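The Lettuce Run

Jyoti had the good chair because she had got there first. Roman took the one with the split seat and pulled it up to the same desk, and they waited for the simulator to load. It always took a while on the club machines. Mr Saxena was at the far end of the room, trying to get the printer to admit that it had paper.

The task sheet for the Sota Cup was taped to the side of the monitor. Pick up the named item from the worktop, carry it to the dining table, put it down without dropping it. Every team got the same kitchen and the same robot. The best eight teams went through to the final in July, and Skidetti, which was what Natalina had called them on the entry form without asking anyone, was lying seventeenth.

"What's the score to beat?" Roman asked.

"3359," said Jyoti. "Buthelezi School put it in last night."

"And ours?"

She didn't answer that. He knew what it was.

Ju-won came in with his coat still on and a packet of crisps, and stood behind them. He had written most of the grasping code and did not like other people running it.

"Did you change the wrist speed?" he said.

"I slowed it down to 30."

"It was fine at 84."

"It threw the bottle at the wall at 84."

Ju-won ate a crisp. The loading bar finished and the room came up on the screen.
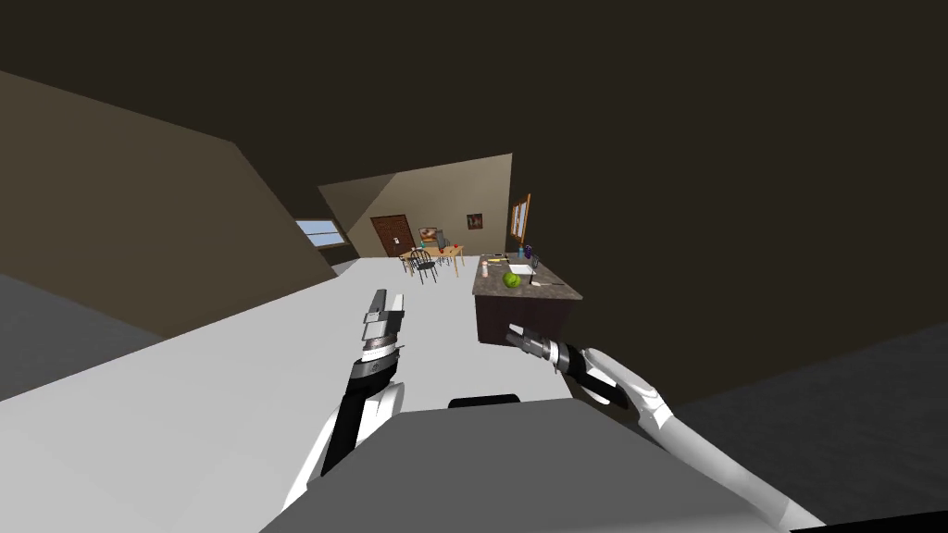
Jyoti's job was the head. She had set the view to follow the robot's own eyes, and she had been arguing for a fortnight that the tilt was what was costing them points. With the floor running downhill like that, the planner had to work out which way was up before it did anything useful, and some days it got it wrong. The others thought the trouble was in the arms. She looked at the right gripper, pointing across at the island with the lettuce sitting up on the counter, and then at the tips of the jaws, which were just below the front edge.

"It's too low," she said. "If it goes forward from there it'll hit the worktop."

"It'll lift first," said Ju-won.

"Does it know it has to?"

He leaned in between them and scrolled through the code with one finger, leaving salt on the mouse. He read for some time. Then he took his coat off, and Roman got up and gave him the chair with the split seat.

"It lifts if the target's above the hand," Ju-won said. "But it's using the camera's idea of above."

"Which is sideways."

"It's a bit sideways."

Jyoti found the line where the head angle was read in and copied it into his part, and he changed a sign she had got backwards. Neither of them said anything about it. Natalina arrived while they were testing and asked if they had won yet. Roman told her they were on lettuce.

"We were on lettuce last week."

"It's the same lettuce."

Mr Saxena came over, wiping toner off his hands with a paper towel, and said they had time for one more run before he had to lock up. Jyoti saved the file, saved it again under another name, and let Ju-won press the key.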